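Arno adds home-task kit to hand-held gripper range
Products

Arno has begun taking orders for a starter kit aimed at small teams that want to record household handling tasks for robot training without buying an arm.

The kit, sold under the name Plurnon, contains 2 hand-held grippers, a charger, a carry case and 21 spare finger pads. Each gripper is worked by hand and records the task from a camera fitted to the tool. Software for sorting and trimming the recordings is included for the first year, after which it is charged by the month.

Arno says the kit is meant for ordinary rooms as they are found. Its suggested first tasks are tidying jobs with small, awkward items – necklaces, beads, cords – which tend to snag on each other and are hard to grip one at a time.

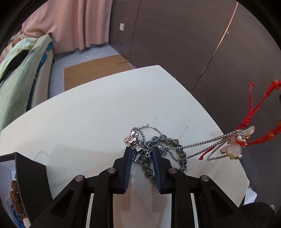
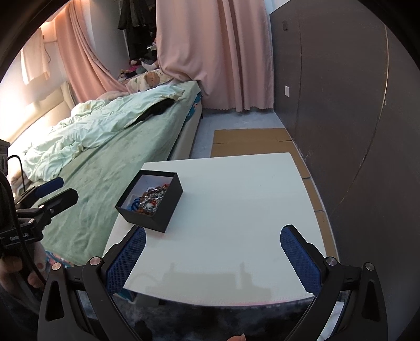

Tidying jewellery at a white table in a bedroom, with hand-held grippers. First picture: a tangle of chains and beads at the jaws. Second: beaded bracelets in an open black box.

Battery life is given as roughly 3 hours. The ridged pads are the part most likely to wear, and can be swapped with the small screwdriver supplied. Replacement packs will be sold separately from October.

Reseller Antoniuk will handle orders and repairs, and is offering a trial hire of 40 days, with the fee taken off the price if the customer goes on to buy. Mikent, which makes storage software for robot labs, has said its next release will open Plurnon recordings directly – until then they have to be exported first.

Arno has not yet set a date for a left-handed version of the grip.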